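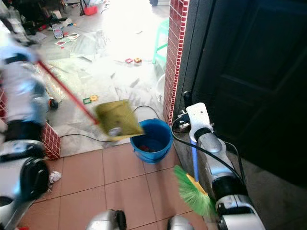
Housekeeping Skills, Unit 4: Sweeping hard floors
Tutor: Jacinto Carrillo

Tools for this unit
Broom with a long handle, dustpan, bucket. The mop is covered in Unit 5.

Order of work
Pick up anything larger than your hand first. Start at the wall furthest from the door and sweep towards it. Use short strokes and keep the bristles on the floor at the end of each one. A high flick throws dust back over the part you have done.

Make a small pile every couple of metres. One large pile gets walked through.

Doorways
Dirt collects where two floors meet. Sweep along the join, then across it. Stand the bucket close by so that a full pan is not carried through the next room.

Using the pan
Hold the front edge flat to the floor. Sweep in, move the pan back a little, sweep again. Two or three passes will leave only a thin line of dust, which is taken up with a damp cloth. Tip the pan low over the bucket and tap it once on the rim.

Practical
Each pair sweeps one room and its doorway at the Brirkis building. Allow 30 minutes, including putting the tools away. Glass goes in the marked box by the back stairs, never in the bucket.

For Sunday
Read the Tazi notes on floor types and write 200 words on tile and stone. Bring gloves.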